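Section 4. Preparing the Folding Table and Sorting White Cloths

By Cyprian Kaczmarczyk, April
Last updated: April, second revision

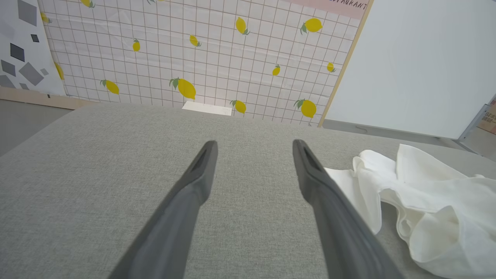 How many cloths should be on the table at one time?

One cloth only. The others wait in the basket under the table until the first is folded and put away.

This section is for persons who fold the napkins and tea cloths at the Brumorness guest house. Please read it one time fully before you start.

4.1 Preparing the table

1. Clear the table of cups, pens and papers.
2. Go over the fabric cover with the lint brush, always in one direction. The cover has a linen-like weave and it holds small threads.
3. Check that the lemon panel stands straight behind the table. If it leans, push it back from the bottom, never from the top.
4. Wash and dry your hands.

Caution: Do not iron on this table. The cover is not made for heat. The ironing board is in the Troltgate room.

4.2 Folding one cloth

1. Put the cloth down as it comes, also when it is bunched up. Do not shake it over the table.
2. Find one corner and pull it softly toward you. Then find the next corner on the same side.
3. Lay the cloth flat and smooth it with the open hand, from the middle to the edges.
4. If the edge is wavy, pull it between two fingers until it lies down. Some Cieślak cloths need this two times.
5. Fold in half, and then in half again. The hem must be on the inside.
6. Put the folded cloth on the left shelf, with the closed side to the front.

Note: On a light gray cover a small stain on a white cloth is easy to miss. Lift the cloth to the window and look through it before the last fold.

4.3 Stained or damaged cloths

1. Put stained cloths in the Medo tub, not back in the basket.
2. A cloth with a hole goes in the drawer for mending.
3. Write each damaged cloth in the linen book. The full stock is 300 pieces, and the book must agree with the shelf.

Caution: Never put a damp cloth on the shelf. It will smell after one night, and the cloths under it also.

For the order of the shelves, see Section 5.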